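Questions about the May stoppage on the sorting cell

Updated May 5, 2021

We've had a lot of the same questions since the picking arm was taken out of service, so the answers are in one place now. Some of them are "we don't know". Where the supplier has told us something we haven't been able to check for ourselves, we've said so.

What went wrong?

The arm kept moving after the gripper reported that it had nothing in it, when it did have something in it. The cell is meant to stop and wait if the grip signal and the planned move disagree. It didn't stop. It carried on at normal picking speed and let go of a plastic bowl outside the drop zone, on the walkway side.

Was anyone hurt?

No. The walkway was clear. We don't take much comfort from that, as people use it all day.

Is it true the fault only happened once?

That was the first version of the story. Heikki Jääskeläinen went back through the logs and found 11 mismatches between the grip signal and the actual grip. Two of them ended in a drop outside the zone. The others were dropped back into the bin and logged as ordinary missed picks, so they never raised an alarm.

What is the supplier's explanation?

Drondar, who set up the cell, say an air line at the tool was leaking slightly and the pressure reading drifted. They have replaced the line and a fitting and consider the matter closed. We don't. A leaking hose may well explain a bad reading. It doesn't explain why a bad reading was allowed through without a stop.

Didn't the new software fix it?

The Trerkimora update came with a note saying grip checking had been "improved". We asked what had changed and got the same sentence back with more words in it. Until somebody can show us the old behaviour and the new behaviour side by side, we're treating the update as unproven.

How are you testing it now?

With mixed household items in a metal bin, behind the fence, with everyone outside. We chose awkward shapes on purpose. The demonstration we were given before purchase used identical boxes, and any arm looks clever with identical boxes. Long thin things with a handle have been the most useful, as the fingers can close on the handle while most of the item hangs off to one side.

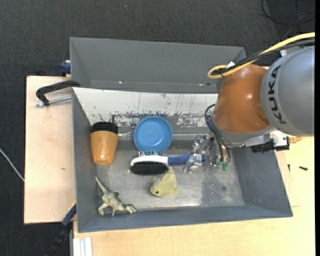
The KUKA arm with a blue-handled hairbrush in the gripper, over the test bin.

Each item is picked 40 times in a session. A person at the panel records what the gripper is holding and a second person, who can't see the panel, records what the signal says. It's slow and a bit dull. It has also been more informative than any of the reports we were sent.

Is the robot itself to blame?

We have no evidence of that. The arm went where it was told. Our complaint is with the logic that told it to keep going, and with the way the missed picks were filed.

Why wasn't the fence enough?

The fence keeps people out of the arm's reach. It was never checked against things leaving the arm. The panel on the walkway side is too low for that, and the risk assessment, done by Espinoza, assumed the gripper would only ever release over the drop zone. That assumption should have been challenged, and we signed the assessment without challenging it.

Can we walk past the cell while it's being tested?

No. Use the loading bay door, even if it adds a few minutes. The taped area stays closed whenever the beacon is on. If the beacon is off and the tape is up, the area is still closed.

What should I do if I see it drop something?

Press the nearest stop button, leave the item where it landed and tell the shift lead. Please don't tidy up. One of the earlier drops was picked up and put back in the bin, and we lost the chance to see where it had come to rest.

When will it go back into service?

There's no date. Four things have to be done first: a stop on any signal mismatch, a separate alarm for missed picks, a higher panel on the walkway side, and a revised assessment by someone other than the original authors. Motau has been asked to quote for the last one. The panel is on order.

Will hand sorting continue until then?

Yes, on both shifts. Speak to your shift lead about rotation if your wrists or shoulders are bothering you.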